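How Does a School Get Its Books?

Have you ever opened a textbook and found a list of names inside the cover, going back years and years? I love those lists. When I was in fourth grade my math book had been used by six kids before me, and one of them had drawn a very good horse on page 122.

So where did that book come from? I write school books for a living, so let me tell you how it went with one of mine. It's a science book called Cileck, and it took ages!

First, somebody has to decide what kids in a certain grade should learn. Every state has a list for this, called standards. A standard might say that third graders should be able to explain how a seed turns into a plant. It doesn't say which seed, or which pictures to use, or whether there should be a joke about beans. (I put in a joke about beans.)

Then the writing starts. I wrote Cileck with two other people, and our first try was 549 pages long. Can you imagine carrying that home? Our editor, the person who fixes and trims what writers write, got it down to 354. I was grumpy for a week, and then I read it again and had to admit it was a lot better. 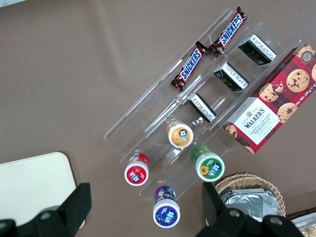 THE TRYOUT

Before a book gets printed for everybody, real classes test it. Ours went to schools in a town called Risendale, where teachers used it from September until March and wrote notes all over it. Kids wrote notes too! One said, "I don't get this part, and my dad doesn't either." We rewrote that part.

After the tryout comes the choosing. A school district is a group of schools that share the same bosses, and the district usually picks books for all of them at once. Teachers look at a few different ones side by side. Parents can often come and look too, and so can you if you ask. Ours was up against a book called Sqalli, which had much nicer maps, I'm sorry to say.

Then the district places an order. Risendale asked for 3,000 copies, and a printer called Lukico made them and sent them out on trucks. Someone at your school opens the boxes, puts a number inside each cover, and writes it down so the book can find its way back.

WORDS TO KNOW

Standards: the list of things kids in each grade should learn.
Editor: a person who helps make writing clearer and shorter.
District: a group of schools run together.

Next time you get a textbook, look at the first few pages for the writers' names. Most kids skip right past us!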